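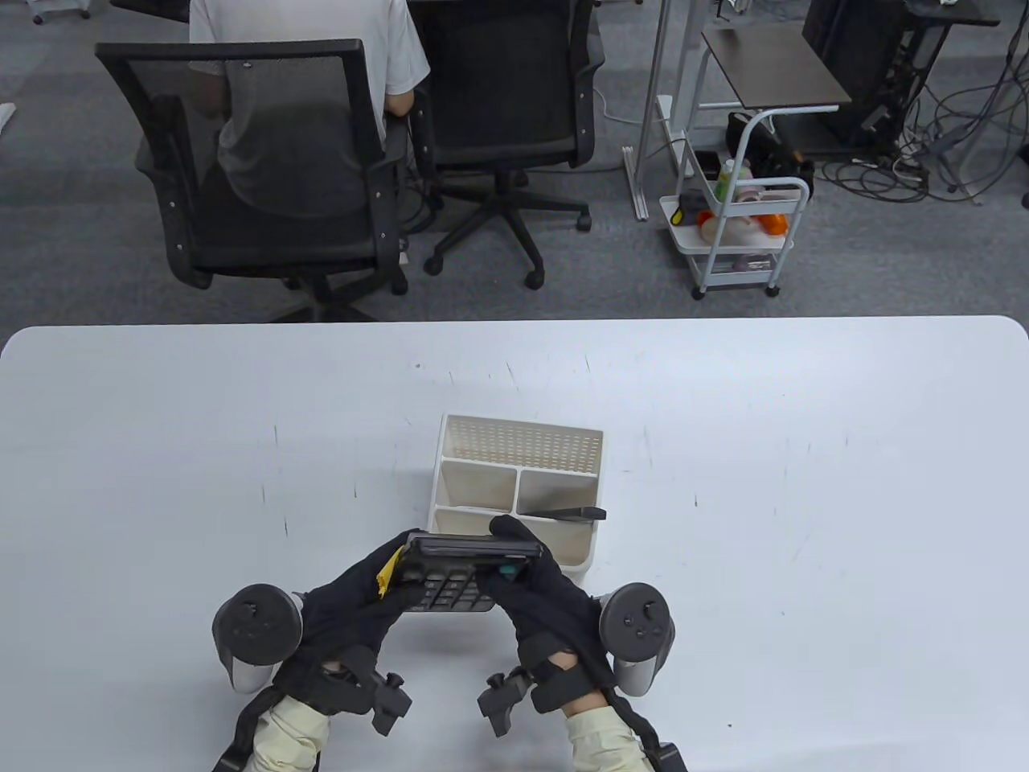
How to do a month-end petty cash count

Petty cash goes wrong slowly. A parking receipt is lost, someone takes a note out for milk and puts back the wrong change, and by September the tin and the book no longer match. A count at the end of each month keeps the gap small enough to trace.

What you need

The cash tin and its key
The petty cash book or spreadsheet
All vouchers and receipts since the last count
A calculator
Sticky notes for queries

Step 1. Stop payments

Tell people the tin is closed until you have finished. Late afternoon works well in most offices.

Step 2. Count the cash

Empty the tin completely. Sort notes and coins by value, count each pile and write the figure down before moving to the next. Add up the piles, then count everything again from the other end of the list. If the two totals differ, do it a third time.

Step 3. Add up the vouchers

Put the vouchers in number order and check that none are missing. Each should have a receipt, a signature and a short note of what was bought. "Sundries" isn't enough. Put a sticky note on any that need chasing and carry on.

Step 4. Compare with the float

Cash plus vouchers should equal the float. At Nadura our float was 407 pounds, an odd sum left over from a merger of two tins, and it worked as well as a round one would. If you have 341 in cash, you should have 66 in vouchers.

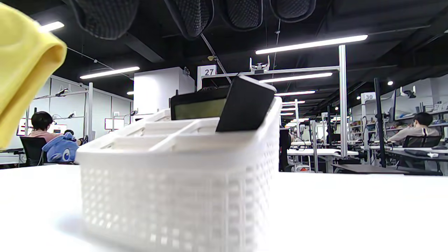
Manon Cormier wrote in to say that she adds up the vouchers before she opens the tin, so that she isn't tempted to make the cash fit, and that she has someone else read the figures out to her. Either order is fine as long as you keep to it every month.

Step 5. Look for the difference

If the total is out, check these first:

A voucher entered twice
Two digits swapped, such as 45 for 54 (the difference will divide by nine)
Change not returned
A receipt with no voucher

Give the search half an hour. After that, record the difference on its own line as over or short, and sign it.

Step 6. Top up and file

Draw the value of the vouchers from the bank to bring the tin back to the float. Staple the vouchers together, mark them paid and file them by month. Date the count sheet, and get a second signature if more than one person has a key.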